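Sunil Ranasinghe
June 8, 2018

Right, I've now read the Tarkis folding guide start to finish, all 35 pages of it, and I have questions. Thread.

For anyone who missed it, the claim is that if you fold every shirt you own into a little upright packet, you get back a third of your drawer and (I'm quoting) "a calmer relationship with mornings". My relationship with mornings is a kettle and a bus.

I'm not against folding. I fold. I've folded since I moved out of Mum's. What I'm against is paying $7 for a PDF which tells me a T-shirt has two sleeves and I should be mindful of them.

First problem. Every shirt in the guide is new. Crisp cotton, sharp side seams, hem dead straight. Mine have been through the wash 700 times and the side seams now wander around to the front like they're looking for something.

So step one, "align the side seams", already fails. You can align the seams or you can align the shoulders. Pick one. Hrynyshyn's book at least admits this, in a footnote, on a page about linen.

I went with shoulders. Shoulders are where the weight hangs from, and if they match, the rest sort of follows. The guide says seams. The guide is wrong for any garment older than a year.

Second problem – the surface. "Work on a clean, flat surface at waist height." Lovely. Our kitchen table is at waist height and has a sewing machine, three library books and a colander on it. The bed is flat-ish until you lean on it.

The bed is the worst place to fold, by the way, and it's where everyone does it. You press a crease in and the mattress gives and the crease goes somewhere else. Do it on the floor or do it on the ironing board.

The ironing board is narrower than a shirt, which the guide treats as a disaster. It's the only good thing about it. Drape the shirt lengthwise, let the sleeves fall off either side, tuck them under. Done. No diagram required.

Somebody replied asking about folding boards, those hinged plastic things. I had a Polance one. Worked fine on adult mediums. Did nothing for kids' clothes and my partner's shirts hung out of it top and bottom. It's now holding up a tomato plant.

Third problem, and this is the one that gets me. The time claim. They say each shirt takes seconds once you've "built the habit". Whose seconds? Does that include turning it right side out? Finding the other half of the pyjamas? Of course it doesn't.

Turning things right side out is most of folding. If a guide doesn't mention it, the person who wrote it has someone else doing their laundry. I'll die on this hill.

Same with fluff. Dark cotton picks up every bit of fluff in the load. You wash one white towel with your navy stuff and you'll be picking at it with sticky tape till bedtime. Not a word about it in 35 pages, but there's a whole spread on breathing.

I'll give them one thing. The shake. Before you lay anything down, hold it by two corners and give it one hard snap. They call it "the release". Silly name, good advice. My nan did it on the back step and you could hear it from the road.

The snap gets out more wrinkles than anything you do with your palms afterwards. The guide says smooth from the centre outwards "with intention". I tried smoothing with intention and smoothing while listening to the cricket. Same shirt.

Fourth problem is the drawer. Upright packets need a full drawer. Take two out and the others slump over like commuters. The suggested fix is to buy dividers. From them. Colour me surprised.

A shoebox lid does the same job. So does a bookend, if you've got one. So does simply owning more shirts than you should, and most of us have that covered.

Cultbridge sell a set of dividers in a "heritage grey" and I did pick one up in the shop to see what the fuss was about. It's cardboard. Nicely glued cardboard, I'll grant you.

Now, the bit people actually asked me about, which is how you pick up something big without it dragging. Big tees, nightshirts, jersey sheets, anything knitted and floppy. 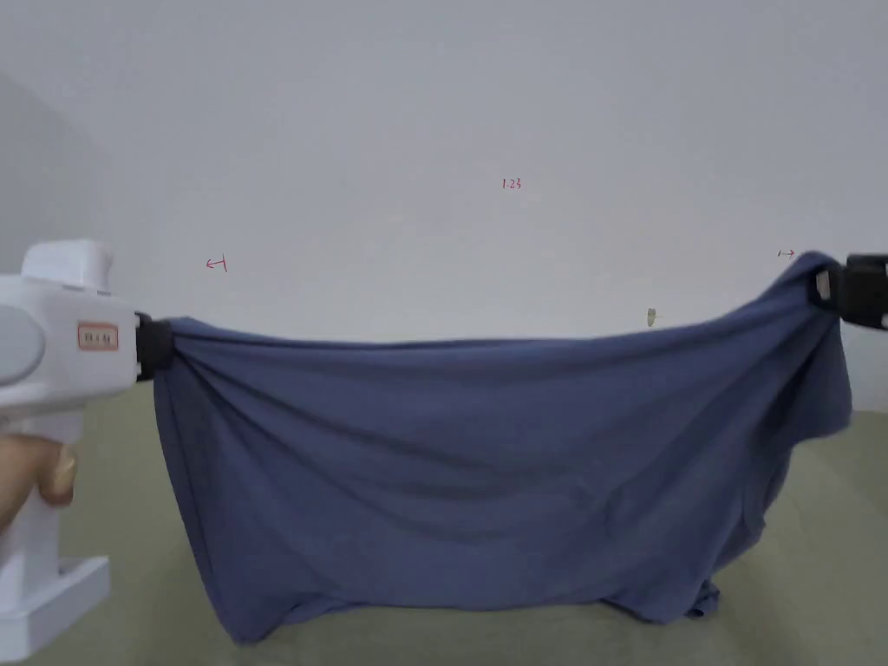

BIG FLOPPY THINGS

Look at the right-hand corner there. When the cloth is bunched in the grip, you get that fat fold beside it and creases running off on the diagonal. And the top edge sags through the middle, even with a corner held at each end.

The guide's line on this is "hold firmly and the fabric will find its own level". It won't. That top edge climbs towards the right corner and the bottom sits lower on the left. Fold it in half from there and you've got a parallelogram.

And the hem's on the floor. Bottom edge all puddled and rippled. With anything that long you either lift higher or you accept that the first fold is going to be from the ground up.

What I do: lower it until a good third is lying on the floor, walk backwards a step so it drags itself straight, then lay the rest down. Dragging sounds terrible but it flattens the underneath layer for free. Clean floor, obviously. I have a dog, so for me it's a sheet first.

Then fix the corners before you fold anything. Un-bunch them. Thumb inside, finger outside, slide along the edge until it's one thickness. It's fiddly and it's the whole trick, and the guide gives it half a sentence under a photo of a candle.

Knits need a minute too. Pull a jersey tight between two corners and put it straight down and it'll creep back while you're folding it. Let it sit. Go and match some socks.

Don't get me started on socks. There's a section on socks. It says balling them up "stresses" them. I've been balling socks for decades and the thing that wears them out is my big toenail.

A few replies saying I'm being harsh and that the guide helped them. Good! Seriously. If it got you to empty the chair in the bedroom then it's done more than I have. I'm only saying the chair would've emptied for nothing.

Also someone says over 2,000 people have done the online course version. I believe it. I'd like to see their drawers in January, when it's been 40-odd degrees for a week and everyone's living out of the basket.

To the person asking about fitted sheets: no. I've watched the videos. I've done the thing with the hands in the pockets. It comes out as a pudding every time. Roll it up, stick it inside its own pillowcase, shut the cupboard.

To the other person asking whether you should fold or hang a heavy knit: fold. Hangers give it shoulders it never had. The guide agrees with me there, so that's two of us, and I still want my seven bucks back.

Have emailed Tarkis about the refund. Auto-reply says they're "taking a mindful pause" until next week. Will update.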